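25 July 2023 — shelf bay and steel table, Levdale room

Carrying on from Akash's notes on the facing trial. Today was meant for fixing the shelf height and settling how the snack cans should stand before we write the layout card for Ondham. 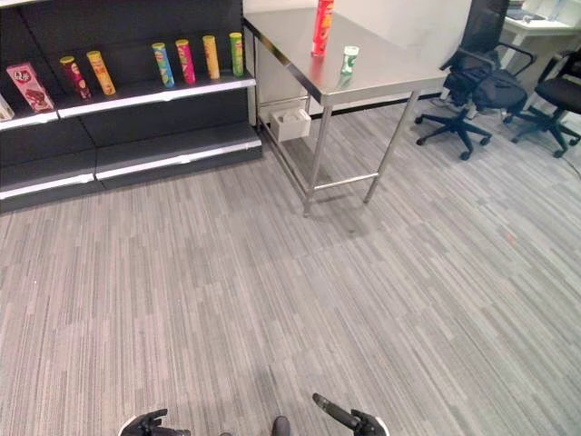

Shelf height first. Hemant wanted the display shelf dropped by one slot so that a seated person can read the labels. I tried it before lunch and put it back. One slot lower, the lids of the tall cans are at the wrong angle for anyone standing, and the label is what you lose. The shelf stays where it is until Hemant has a stronger argument or a second bay to try it on.

Width of the shelf as measured: 800 mm between the side panels. Akash's drawing has 44 mm less. I think he took it from the supplier's sheet, where the figure is for the narrower Flaleck bay. Drawing to be corrected. I have pencilled the right number on the print, but the file is his and I have not touched it.

## Cans

The stacked-chip cans are awkward stock. Tall, light, small base, and they lean if the shelf is not level or if something flat is pushed in behind them. The shelf is out of level by 2 mm, left end low, measured with the long spirit level and feeler gauges. Not enough to explain a lean on its own. Two of the cans had a rim of dried glue on the base from the old price-strip tests, and that accounts for more of it. Scraped both. They still rock slightly on the glass plate, so I would not use them for anything where the angle matters.

Spacing. The card currently says "evenly spaced" and gives no dimension. Ese read it one way (equal gaps between cans) and I read it the other (equal distance between can centres). With cans of one diameter it makes no difference. With the chocolate boxes on the same shelf it does. Proposed wording for the card:

- distances are taken between centres, along the front edge of the shelf
- boxes are faced square to the front edge, base forward enough that they do not slide
- a gap left on purpose is marked on the card with a cross

Ese agrees with the first and third. On the second she would like a small stop behind the box, because card boxes slide on this shelf surface. Tried it with a strip of foam off the packing. It works but looks poor. A clear plastic stop from the Joshi catalogue would be better; part number is in the blue folder.

## Lower shelf

The base shelf is outside the trial for now. Sunita asked whether we could put the spare cans on it to save walking to the store cupboard. I would prefer not. Anything down there gets treated as part of the layout by whoever comes next, and we lost most of a morning to that earlier in July. Spares stay in the cupboard, second shelf, in the grey crate.

## Steel table

Levelled with the adjustable feet. The foot at the back by the wall had been wound right out and the table rocked on the diagonal. Wound in three turns, locking nut tightened, checked with a hand on each corner. No movement now.

The brushed top marks easily. Wipe along the grain with the soft cloth, no cream cleaner. Reflections off the top are a nuisance when judging label colour under the ceiling lights — Vikas suggests a matt grey mat. I am not against it, but cans stand better on bare steel than on the rubber mat we had before, so it would have to be something thin and hard. He is to bring a sample of the Ondham lining board.

Small round containers (mint or gum tube size) roll if knocked, and the table has no lip. Until the mat question is settled, stand them on their bases and well back from the front edge.

## To do

- Akash: correct the bay width on the drawing and reissue
- Vikas: lining board sample, cut to the table top
- Ese: order the clear stops, enough for one shelf only
- me: shim the left end of the display shelf, then check level again with the cans on
- Sunita: replace the two glue-marked cans from stock, any flavour, same diameter
- label edge strips: cleaned with warm water, one end lifting a little, needs fresh tape

The layout card goes back to draft with the new wording. Old copies in the folder struck through, one kept for reference behind the divider.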